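In Defence of the Paper File

There is a settled view among office managers that the paper file has had its day. This organisation does not share it. Records that matter to members should continue to be kept on paper, in folders, in an order that any colleague can follow.

The case is a practical one. A folder opened on a table shows its reader what has been filed and in what sequence. A shared drive organized by five people over several years seldom does.

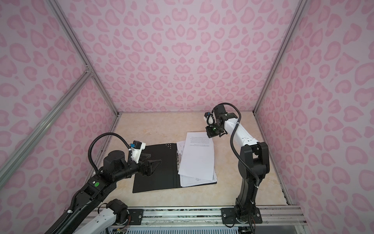
HALIFAX, October — An open black folder and a stack of white papers are a modest sort of equipment, and the labour of bringing the two together is modest as well. It is nonetheless the part of record-keeping most often neglected. Of the 400 member files reviewed at the Sriwong office this year, 112 had pages out of order. In most cases the fault lay with papers left in a pile at the end of the day and filed in haste the next morning.

Our position is that filing should be given its own time and a cleared table. Two hours a week would be sufficient for an office of ordinary size. The expense is small — certainly smaller than that of searching for a signed form while a member waits at the counter.

Managers who wish to retire their cabinets should first be asked to produce one complete file from the system that is to replace them.

Angeliki Drakos
Records and Member Services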